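# Why did the laundry robot stop? (And why stopping was the right thing to do)

Wed 26 February

Ok so lots of you asked about the robot that got stuck. Short version – it pushed on a door it shouldn't have pushed on, then it stopped itself. Nobody hurt. One sock stretched.

Long version, for everybody who wants it. Grab a snack.

## First, the robot

Its name is Pumuslow. Two arms, and at the end of each arm a gripper. A gripper is a robot's hand, sort of, except there are no thumbs and no fingernails and it can't feel that a towel is fluffy. It opens. It closes. That's most of it.

Pumuslow's job is laundry. Take clothes out of the basket, put them in the washer, shut the door. Easy for you. Really hard for a robot!

Why hard? Clothes are floppy. A block is always the same shape. A shirt is a different shape every single time you drop it. Pick up a sleeve and the rest might come too, or it might drag a whole other shirt along with it. Robots like things that stay put.

## What went wrong

It was the door.

Pumuslow had been loading all morning. Load number 8 was mostly sweaters and one long sock. The sweaters went in fine. The sock went in *almost* all the way. The toe end was hanging out over the rubber ring around the opening.

Then Pumuslow tried to shut the door.

The door moved, moved, moved... and stopped early. Sock in the way. Now you or me, we would go "huh" and look. Pumuslow didn't look. Its plan said PUSH UNTIL CLOSED, so it pushed harder. And a bit harder.

After 2 seconds of pushing, the arm noticed it was using too much force and froze. A light came on. It beeped a lot. Arturo Ferraro, who was sitting nearby with his sandwich, said the beep made him jump, and there was mustard on his notebook after.

## What is a fault?

A fault is when part of a machine, or part of its instructions, doesn't do what it should. There were two faults here and they're different kinds.

**Fault one: the eyes.** Pumuslow has a camera. Before shutting the door it's suposed to check that nothing is hanging out. The sock was gray and so was the rubber ring. Gray on gray. The camera picture got checked and the answer came back "all clear". Wrong!

**Fault two: the plan.** Even with the eyes fooled, the arm could feel the door wasn't closing. A good plan would say: door stuck? Open it. Look again. The old plan only said push.

So what saved the day? The force limit. A rule that sits underneath all the other rules. It doesn't care about socks or doors or plans. It only knows one thing – pushing too hard, STOP.

## But was the robot broken?

No. Concetta Sorrentino took the arm covers off and checked everything anyway, which took ages. Motors fine. Wires fine. The door was fine too, no cracks. She even got a flashlight and looked along the hinge.

A robot can do something wrong without being broken. Same as you can get a math question wrong and your brain is still ok.

## How they looked into it

Step one, don't touch. When a robot stops like that you leave it alone until a grown-up has turned the power off to the arms. A frozen arm can move again. It looks asleep. It might not be!! This is the most important bit on the page so read it again please.

Step two, look at the log. A log is a diary the robot writes super fast. Time, where the arm was, how hard it pushed. The log for that morning was 2620 lines long and Concetta read it with a ruler so she wouldn't lose her place.

Step three, make it happen again, on purpose, safely. They used the same sock. Everybody stood behind the yellow tape. It got stuck in the same way, so they knew they had the right answer.

## What changed

- The check before closing now happens from two sides. Harder to miss a sock.
- If the door stops early, the arm lets go, opens the door and looks again.
- If that happens twice, it gives up and calls a person.
- The force limit is lower then it was in January.

Then lots of practice. Roughly 400 door closings, all kinds of clothes, bright ones and dull ones, bunched up and spread out.

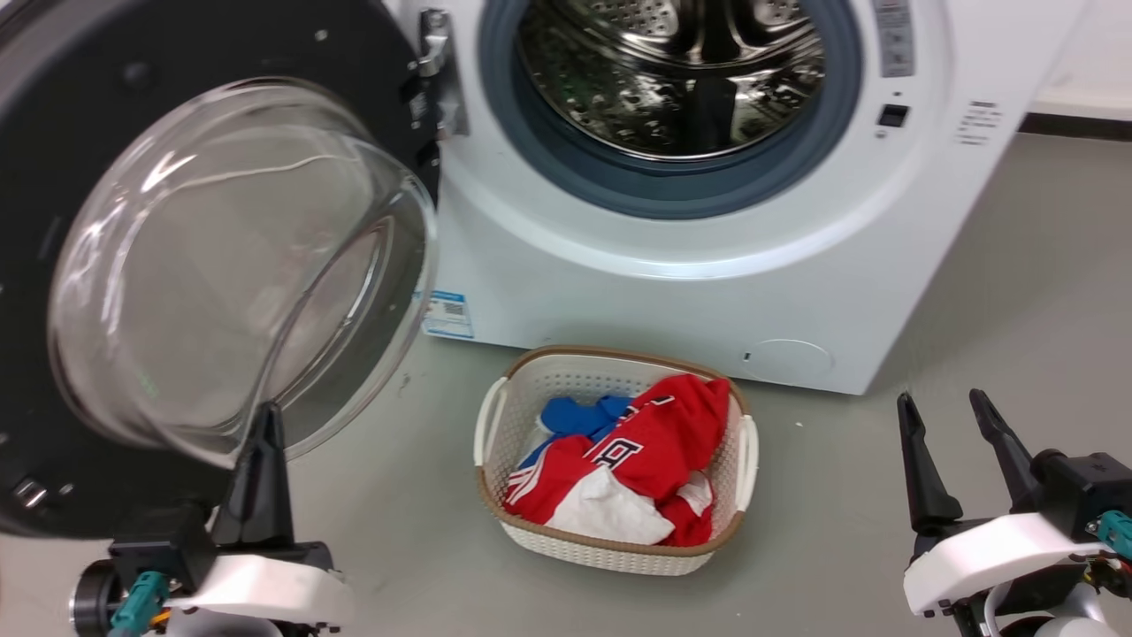

*Door open, clothes still in the basket. One gripper on each side.*

Look at how far the door swings out. It's big, and the glass part bulges. When a door like that closes, the glass goes toward the drum, and any cloth stuck in the gap gets squashed by the rim. So the gap is the place to check.

## Try it at home (no robot needed)

You need: a shoebox with a lid, one sock, a friend.

1. Put the sock in the box but leave the toe hanging out.
2. Friend shuts their eyes. Friend is the robot.
3. Friend closes the lid using just two fingers on each hand.
4. How does your friend know something is wrong? Ask them!
5. Now write a rule for what the robot should do next. Swap and test it.

Please don't do this with a real washing machine. Never climb in one, never put your head in one, and don't let little brothers or sisters or cats in either. Keep the door shut when no one is using it.

## Words to know

**Gripper** – the robot's hand.
**Drum** – the metal part of the washer that spins. It has lots of little holes so water can get out.
**Force limit** – the most a robot is allowed to push.
**Log** – the robot's diary.
**Fault** – something not doing what it should.

## Questions you sent in

*Did the robot feel bad?* No, it doesn't have feelings. Arturo felt a bit bad, he wrote the push rule.

*Can it still do laundry?* Yes. Slower now. It looks more.

*What happened to the sock?* It's pinned up over Concetta's desk. The toe is very long.

Next time – why robots find stairs so hard. Send questions before then!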